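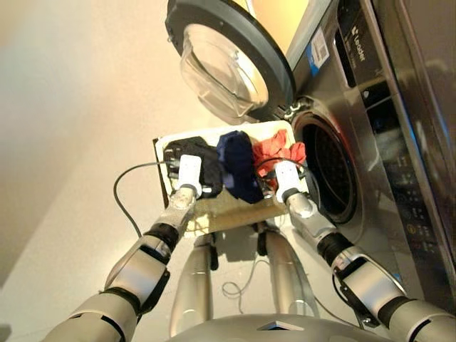
Open Day at the Rovton Laundry Robotics Hall: Frequently Asked Questions

When does the open day take place?
The hall is open to visitors on Wednesday from 10 a.m. to 4 p.m. The laundry demonstration begins on the hour. Visitors are asked to be in their places five minutes beforehand.

Do I need to register?
Yes. Each demonstration admits 20 visitors. Places are assigned in the order in which requests are received, and a confirmation is sent by e-mail. Groups from schools should write to Jarmila Hubáček at the visitor office.

What will be shown?
The robot brings clothes to a front-loading washing machine and works at the open door. The garments differ in color so that visitors at the back can tell them apart.
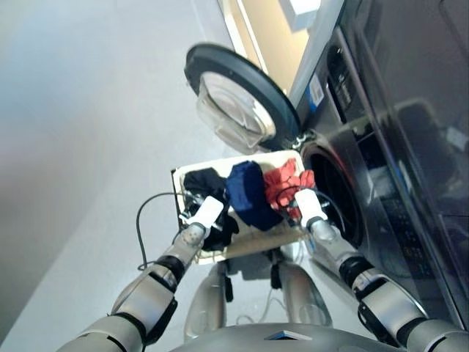
Loading is followed by a short talk from Matěj Šimko on how the two arms share the weight of a load. Questions may be put to him at the end – please hold them until the arms have come to rest.

Is the robot controlled by a person?
This depends on the session. The program posted at the entrance states which sessions are run by an operator and which are not.

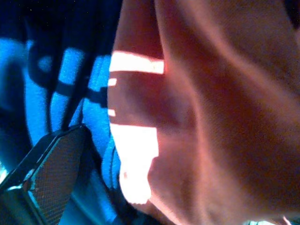
Does the robot record pictures during the demonstration?
Yes. Recording continues throughout each session, and visitors should take this into account before booking. The views taken close to the gripper are not always easy to read: large shapes can be badly out of focus, and bright patches of light can wash out to pure white beside areas of deep shadow. Visitors who do not wish to be recorded may follow the session from the gallery. Requests concerning recordings should be addressed to Ľubomír Kadlec.

May I bring my own laundry?
No. Only garments supplied by the hall are used. 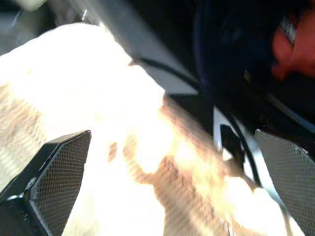

Gripper fingers with mesh-textured pads, seen with a brightly lit cloth.

May children attend?
Children under 14 must be accompanied by an adult. All visitors must remain behind the floor line while the robot is in motion.

How do I reach the hall?
The Grutow bus stops at the main gate. Parking is available on the Lendberg side of the site – please use the north entrance.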